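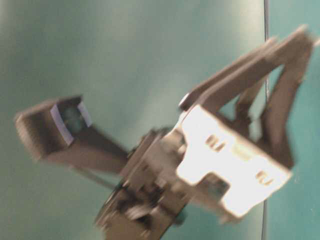 How do you find out which robot hand is best?

Pick up a cup. Your fingers wrapped around it and you squeezed just enough. You probably didn't look at your hand at all.

A robot has to be told how to do every bit of that. It also needs something to hold the cup with. The part at the end of a robot arm that grabs things is called a gripper. Many grippers have only two fingers. They open, they close, and that is nearly all they do.

Adel Cherkaoui tests grippers at a workshop in Raldale. People who build robots send him questions. Should the fingers be hard or soft? Should they be wide or narrow? Where should the camera go? He answers by trying things out, many times over.

What makes a test fair?

Say you want to know which of 2 kinds of finger is better at picking up a cup. You try the first kind with a paper cup and the second kind with a heavy mug. The first kind wins. But was it the fingers, or was it the cup?

You can't tell. To make the test fair, you change one thing and keep everything else the same. That means the same cup, the same table, the same arm and the same speed. Only the fingers change.

Adel gives each kind of finger 25 tries. One try is not enough - it could be luck. He writes down every try, even the ones that go badly.

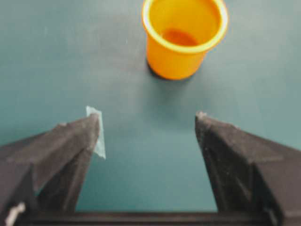
An orange cup just ahead of the tips of two open fingers, seen from the robot's side.

What does the robot see?

Some robots have a camera on the wrist, just behind the gripper. It moves wherever the hand moves. This is handy for getting close to things, but the fingers take up a lot of the view.

Other cameras stay still, beside or above the table. They can show the whole hand, but the arm may get in the way. Adel often compares the two. If the robot misses, he looks at the pictures from both cameras to find out where it went wrong.

Hard fingers and soft pads

A hard, smooth finger is strong, but a cup can slip out of it. One way to fix this is to stick something soft on the inside, such as foam.

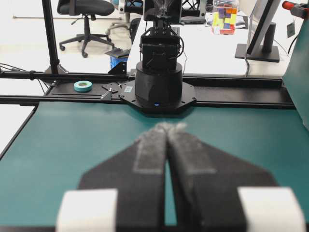 Soft pads squash a little when they press on something. More of the pad touches the object, so it is harder for the object to slide. The trouble is that foam wears out. After 1000 squeezes it may not grip the way it did when it was new, so a long test has to check for that too.

Try it yourself

You need a plastic cup, two wooden rulers and some tape. Hold one ruler in each hand and lift the cup with them. Do this ten times and write down how many times it works. Now tape a piece of sponge to the end of each ruler and do it ten more times.

Use the same cup both times!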